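Wednesday, April 1, 2020

# Overhead crane and slinging trainees wanted: paid places at the Wimard yard

We're opening 11 paid trainee places on our overhead crane and slinging course, and we'd love to hear from people who have never touched a pendant control in their lives. Nalto runs lifting training for factories, foundries and timber merchants, and the Wimard yard is our biggest site. It has two travelling cranes, a gantry outside and a pile of awkward things to lift: pipe bundles, a gearbox casing, a boat engine with its centre of gravity in a very silly place.

## What you'd be doing

The course lasts 31 working days. The first week is mostly classroom: load charts, sling angles, hand signals, the regulations and a fair bit of arithmetic (nothing beyond multiplication, and we go slowly). After that you're out in the bays nearly all day, in pairs, one on the controls and one slinging, swapping every hour.

By the final week you'll be planning your own lifts. You walk the route, pick the gear, check it, brief your partner and do the job while an instructor stands well back and keeps quiet. It's a brilliant feeling the first time a big load comes down exactly on the bearers without a bump, and we still get a bit excited watching it happen!

Assessment is a written paper, an oral on equipment checks and a practical. Anyone who misses a section can resit it once at no charge.

## What we pay

- A training allowance of £3,430 for the full course, paid in three parts
- Boots, gloves, helmet and hi-vis, yours to keep
- A hot lunch on yard days
- Test fees covered, including the resit

There's no tie-in afterwards. Two firms we work with closely, Sano and Mulder, have both asked to interview people who pass, but you're free to go wherever you like.

## Who we're looking for

You need to be 18 or over and able to read and write English well enough to fill in a check sheet. You'll be on your feet a lot, and you must be comfortable telling someone senior to stop if a lift looks wrong. That last one matters more to us than any certificate. We've had excellent trainees who came from kitchens, hairdressing, a school office and a long spell out of work.

Glasses are fine. Hearing aids are fine too, just tell us so we can sort out the radios. If you have a condition that affects balance or blood pressure, please mention it when you apply and we'll talk it through with you.

A driving licence isn't needed. The 900 bus stops at the yard gate, though the early one is often full, so allow a bit of slack.

## Start date

We had planned to begin in April. With everything closed, yard work is on hold, and we'll fix a new date once we're allowed to have groups on site again. We're taking applications now all the same. Interviews will be by phone, and anyone offered a place can make a start on the theory at home with our printed workbook (we'll post it, no computer required). The allowance starts with the yard course and won't be reduced if you've already finished the workbook.

If you're offered a place and the new date doesn't suit, we'll move you to the next group.

## How to apply

Write us a page, by hand or typed, and post it to Nalto Lifting Training at the Wimard yard, marked "Trainees". Tell us:

- what you've been doing lately, paid or unpaid
- a time you noticed something unsafe and what you did
- the best number and time of day to ring you

No CV, please. We read every letter and everyone gets a call back, whichever way it goes.

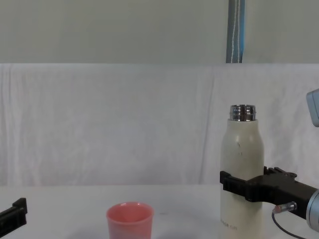

Sano would add that a slinging ticket on its own is worth having: they take on slingers who don't want to drive the crane at all, so please say so in your letter if that sounds more like you.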